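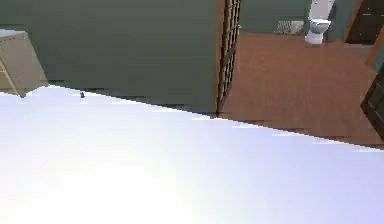

What does a night heron eat? Mostly fish, frogs, crayfish and big insects, and it does most of its hunting between dusk and dawn.

I've been keeping this entry going for a while now, so bear with me if it reads more like a chat than an encyclopedia (I did try to be formal, it lasted one paragraph).

Night herons

Night herons are stocky, short-necked members of the heron family. The ones I know best are the black-crowned, found over much of the world including southern Canada in summer, and the nankeen, which is the Australian one with the lovely cinnamon back. Those are the 2 I'll stick to here. They look hunched most of the time, but the neck is longer than you'd think, and when one stretches out to grab a fish it's a bit of a shock!

Appearance

An adult black-crowned has a black cap and back, grey wings and a pale belly. The nankeen keeps the dark cap but swaps the grey for that warm reddish brown. In breeding season both grow long white plumes from the back of the head. Young birds are brown and streaky all over, and I've mixed them up with bitterns more often than I care to admit - look for the pale spots on the wings.

Habitat and roosting

Marshes, creeks, mangroves, farm dams, harbours, city ponds. They aren't fussy as long as there's shallow water and a leafy tree close by for the day. I once stood under a willow at Jatoi Lagoon for a good while, moaning to my friend Mohsin Bangash that there was nothing about, and there were 6 of them asleep right over our heads. The whitewash on the path should have tipped me off.

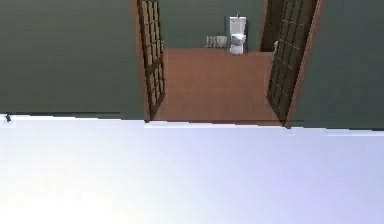
After that I started checking every willow on the lagoon, and my neck has never quite forgiven me. Evening is easier anyway. They leave the roost as the light goes, often with a single rough "quok", and head off to feed on their own.

Feeding

Most of the time a night heron just stands still at the water's edge and waits, sometimes for ages, then strikes. They'll also take mice, eggs and the chicks of other birds, so don't expect the terns to be pleased to see one. I've watched them work under the lamps at the Hikus boat ramp, where the light draws in small fish.

Breeding

They nest in colonies, often mixed in with egrets and other herons. The nest is a rough platform of sticks, and both parents sit on the eggs and feed the young. Colonies are noisy and they smell, and I love them. Please keep well back though, as frightened chicks will scramble out of the nest and can fall. Around my way the nankeens are usually building by November if there's been decent rain.

See also: bitterns, egrets, striated heron

2 comments | 1,000 shares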